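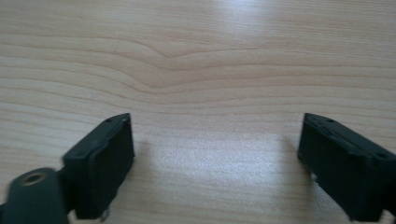
Home Guides Templates Blog Contact

How to do a 13-week cash flow forecast in one afternoon

Quick one. Had three clients ask for this since November so putting it all in one place.

You need: a spreadsheet, your bank login, your unpaid invoices, your unpaid bills. Accounting software is fine but don't wait for it.

Step 1. Opening balance
Log in to the bank. Write down what's in there today. The cleared balance, no pending stuff. Put it in the top left cell. Say it's $2,684 for the rest of this page.

Step 2. Weeks across the top
13 columns, one per week, Monday dates. Months are too coarse. You can be fine on the 1st and the 31st and broke on the 17th.

Step 3. Money in
One row per customer for anybody big, one row for "everyone else". Put each invoice in the week you think they'll pay, not the week it's due. Look at the last few payments. If Linwood is on 30 day terms and pays at 66 days, use 66. Be mean about it.

Don't put in quotes you haven't won. Seperate row at the bottom if you must, and leave it out of the total.

Step 4. Money out
Go through the last 3 months of statements line by line. Boring, do it anyway. Rows I'd expect:

Payroll (on actual pay dates)
Payroll taxes
Rent
Loan and card payments
Suppliers
Software
Insurance – often yearly, easy to miss
Sales tax
Your own draw

Cash only. No depreciation, that belongs somewhere else.

Step 5. The sums
Opening + in – out = closing. Closing becomes next week's opening. Copy across. Check week 1 by hand before you trust the rest, a wrong sign in there will wreck the whole sheet.

Step 6. Find the low week
Look along the bottom row for the smallest number. Below zero? You have a few levers:

Call the slow payer now. A call, email gets ignored.
Ask a supplier for two more weeks. Ask before the bill is due.
Ask for a deposit on new jobs.
Push back equipment you can live without.
Talk to the bank while the balance still looks ok.

Kamrul Khondokar runs a small print shop and found his low week was week 9, annual insurance plus a payroll with overtime in it. He moved the insurance to monthly. Cost him roughly $120 more over the year and he was happy to pay it.

Step 7. Every Monday
Type in what really happened last week, drop that column, add a new one on the end. Fifteen minutes once your used to it. If a row is wrong three weeks running, change the guess.

Sales tax collected isn't yours. Some people keep it in a second account and leave that account off the sheet completely. Fine by me, just be consistent and take it out of the money in rows too.

Updated 23 Jan 2022

Related
Reading a balance sheet without an accountant
Deposits and part payments: sample wording
Getting paid faster: the Fivwood invoice routine
Guest post: Žydrūnas Tamošiūnaitė on pricing by the job
When to ask for a line of credit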